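Shelf Life of a Small-Batch Hand Cream: Filling, Sealing and Storage

Project report, second year, Applied Cosmetic Technology
Author: Pin-yu Tsai
Project supervisor: Idris Watkins

1. Background

My project was done together with Görtz, a small company in Grestamdale that makes hand creams and foot balms for shops which sell them under their own names. The company has a customer, Clurer, who wanted to change the package of one hand cream from a plastic jar to an aluminum tube. The customer also asked if the amount of preservative could stay the same after the change. I was given the part of the question that could be answered in one semester: does the cream lose less water and keep its thickness better in the tube than in the jar?

I did not test for bacteria or mold. This needs a different laboratory and more time than I had, and a package decision should not be made without it.

2. The product

The cream is an oil-in-water emulsion. It contains water, glycerin, shea butter, sunflower oil, cetearyl alcohol, an emulsifier, a preservative and a small quantity of lavender perfume. The exact percentages belong to the company and I am not allowed to print them. The batch was made in the normal production kettle, in June, and I took my samples from the middle of the run. The operator told me that the first part of every run is a little thinner, so I followed his advice.

3. Method

I filled 110 packages in total. Half were jars with a screw lid and a foil disk under the lid, and half were tubes folded two times at the end. All packages were weighed empty, weighed after filling, and marked with a number on the bottom or on the fold.

The samples were divided into three groups. The first group was kept at room temperature in a closed cupboard. The second group was kept in a warm cabinet at 40 degrees Celsius, which is a common way to make aging go faster. The third group was opened every day and a small amount was taken out with a spatula from the jars, or pressed out from the tubes, to imitate a person who is using the cream. For the third group I weighed the package before and after each opening, so the amount I removed is not counted as loss.

Every Friday I weighed all closed samples on the same balance. Thickness was measured with a rotating viscometer at the beginning, in the middle and at the end. I always let the warm samples cool overnight before measuring, because in my first trial I did not wait long enough and the numbers were too low. Those first numbers are not in this report.

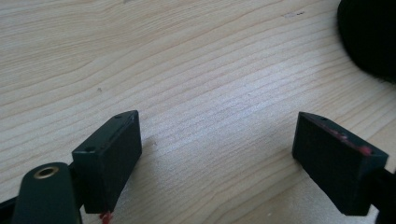
I also looked at color, smell and the surface of the cream. For smell I asked two workers from the filling room to compare each sample with a fresh one, without knowing which package it came from. They used only the words "same", "weaker" and "changed". I wanted at first to use a scale from one to ten, but my supervisor said that with two people such a scale would look more exact than it is.

4. Results

At room temperature the closed packages were almost equal. Both jars and tubes lost very little weight, and the difference between them was smaller than the difference between two jars filled one after the other. Thickness stayed inside the limits of the company for all samples in this group.

In the warm cabinet the difference was clear. The jars lost water during the whole period, and the loss was bigger in jars where the foil disk was not fully stuck to the edge. When I looked back in my notebook I found that most of these jars were filled late in the day. The sealing plate was possibly colder at that time, but I did not measure it, so I can only suggest it. The tubes lost much less. Three tubes were leaking at the fold and I removed them from the average – they are listed separately in the appendix.

In the third group, with daily opening, the jars became thicker on the surface and a thin skin could be felt with the spatula. The tubes did not show this. On the other hand, some tubes pulled air back in when I stopped pressing, and after a few weeks the cream came out with small bubbles. The workers said that customers complain about bubbles more than about a dry surface.

Smell was judged "same" for nearly all tubes. For the warm jars the most frequent answer was "weaker". No sample was judged "changed". Color was stable everywhere.

5. Discussion

The tube is the better package for keeping water in the cream, but only when the fold is good. A leaking tube is worse than an ordinary jar. In my opinion the company should check the folding tool before it changes the full production, and it should do this with filled tubes and not with empty ones, since cream in the fold area seems to be one reason for the leaks.

The question of the customer about preservative cannot be answered by my results. It is easy to think that a tube is cleaner because no finger goes inside, and this is probably true in daily use, but I have no measurement that proves it. I recommend that the company sends both packages to an outside laboratory for a challenge test.

There are also weak points in my work. The warm cabinet was opened often by other people, and its temperature went down for short times. I used only one batch. The group with daily opening was opened by me, always in the same careful way, and a real customer leaves the lid off on the edge of the sink.

6. Cost

The purchasing office gave me prices for both packages, but asked me not to publish them. I can say that the tube is more expensive per piece in small orders and becomes cheaper than the jar with lid and disk in large orders. Changing the filling machine from jars to tubes also takes time for cleaning and adjusting. If only one customer wants tubes, this time must be paid by one product.

7. Thanks

I thank the filling room team for their patience when I stood in the way with my balance, and Mr. Watkins for reading three versions of this text. All mistakes which are still here are mine.

Comments (3)

Sisance
Very useful, thank you. Did you try tubes with the fold made three times? We had the same leaking and one more fold helped us, but the tube must be a bit longer.

Pin-yu Tsai
Thank you for reading. No, our tool can only make the double fold. I will tell the company about it.

balm_and_butter
The skin on top of the jars, was it also there in jars where you put the foil disk back after opening? I make small batches at home and always wondered if it is worth the trouble.

We use cookies to remember your settings and to count visits to this site. By continuing to read you agree to this. Accept | Change settings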